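Lists > Tillus-talk > Archive > Thread view

Previous message | Next message | Reply | Thread index

Last updated: May 5, 2020

Subject: Re: Bag packing set, call for more sites
From: Khải Quan
To: tillus-talk

The proposal, for anyone who joined the list after it went round:

> Dear all,
>
> The bag packing set now stands at 1312 examples, nearly all from
> Gerkik and Ghumman. The baseline does well on it. We think the
> quickest way to a stronger policy is simply more of the same: more
> sites, same bag, same bench, same instructions. If each new site
> could give us an afternoon or two we would expect to double the
> set before November.
>
> A longer task description is attached. Please say if you can help
> and what arms you have. We don't mind who operates, as long as
> they have done the practice runs.
>
> The Plitness group

I have read the task description twice and I'm still not persuaded. I don't doubt the work that went into the set. I have driven arms through this sort of task myself and my shoulders know what it costs. But "more of the same" is doing a lot of lifting in that message, and I'd like to see it argued for before other labs give up bench time.

I downloaded 248 of the examples and went through the wrist views by hand. It was dull, and I'd recommend it to anyone who plans to train on this. My notes follow, such as they are.

1. The handles

The task description says "steady the bag, place the items". It doesn't say where to hold the bag, or whether to hold it at all. Some operators take a handle, some nudge the paper, and some leave the bag alone and hope. All three are scored the same way. I can see the attraction of a rope handle, as it gives the fingers something narrow to close on, but it is also the part of the bag least willing to stay where you left it. The view below is typical of the approach I mean, with the handle between the two fingers and the bag upright.
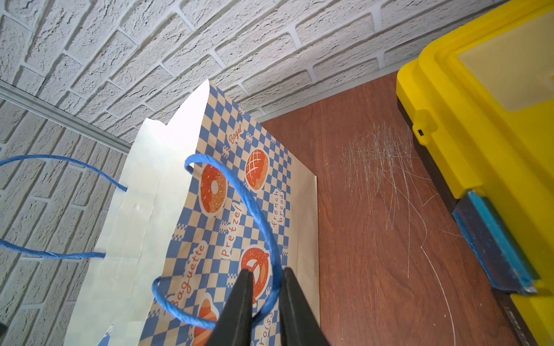
2. The bag itself

The checked bakery bag comes up again and again. I've nothing against it. It's a busy piece of printing, though, blue and cream squares with a doughnut and a pretzel over the top, and any half-decent vision model will find it very easy to tell apart from a white brick wall. So what has been learned? Perhaps how a bag opening looks from the wrist. Perhaps only that the thing to aim for is next to the orange pretzel. I can't tell from the success rate, and neither can the people who wrote the call, because every bag in the held-out part of my sample has the same print as the ones in the training part.

Somebody will answer that the network sorts this out for itself with enough data. Possibly. I'd be happier if one person bought a plain brown bag and tried it. It would take an hour and I'd believe the result either way.

3. The surroundings

The same complaint, really. In the views I've picked out there is a reddish-brown table with a scratched patch, the brick-patterned wall, a metal rail and something yellow at the right. These are fine things to have on a bench. They are also landmarks. If the yellow box always sits to the right of the bag, a policy can learn the distance from the box and never need to look at the bag's mouth. Move the box to the left for a few dozen runs, or take it away, and we'd find out. I asked about this on the last call and was told that tidying between runs would slow collection down. I dare say it would.

4. What happens at the opening

I'll grant that the best material in the set is the part where an item goes over the top of the bag. You get the packet, the rim and the fingers close together, and it's the only stretch where I think the examples teach something you couldn't script in a morning. It's also where the pictures are at their worst. The packet is moving, so it smears, and the label that says where the item is relative to the opening was presumably put there by somebody squinting at that smear. I tried labelling a handful of these myself and disagreed with the supplied labels often enough to worry. I then disagreed with my own labels the next morning, which I report for the sake of fairness. 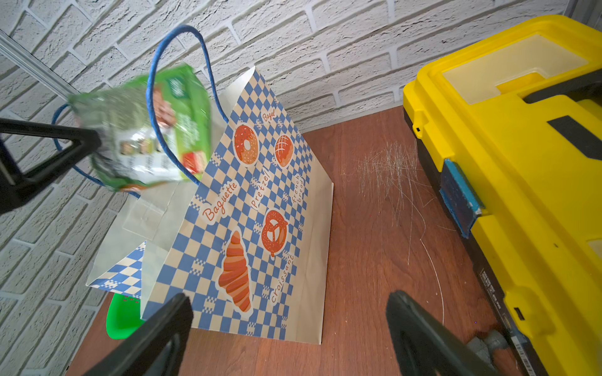

Green snack packet held over the open bag, wrist view.

Look at how the bag leans in that one, too, front panel tilted up. Compare it with the upright bag under point 1. The description file has a single field for the bag, "open" or "closed", and both of these would go down as open. A policy that has to get a packet through the top will surely care about the angle. I'd swap a good many of the repeat runs for a tilt estimate, even a crude one done by eye in three steps.

5. Failures

I found two in my sample. Two! Either the operators at Gerkik and Ghumman are far better than I am, or the bad runs are being thrown out before upload. I suspect the second, and I understand it, as no one likes sending in a recording of a bag going over. Those are the ones I'd want. A learner that has never seen a bag slump has no idea what to do about it, and a real bag will slump.

So, to the actual question in the call. We have two arms here that could be set aside, and I'm willing to put them to it on these conditions:

- any bag we like, including ugly ones
- the bench rearranged between blocks
- failed runs kept and marked as failed
- the label guide rewritten for the moment the item crosses the rim, with a "can't tell" option

If the answer is that this would spoil comparison with the existing baseline, then I'd ask what the baseline is for. I'd also ask that the 1312 figure stop being quoted as if each run were a separate piece of evidence. A good part of it is the same bag against the same wall with a different hand on the controls.

I can share my notes on the sample if anyone wants to check them. They're in a plain text file and the spelling is poor.

Khải

Previous message | Next message | Reply | Thread index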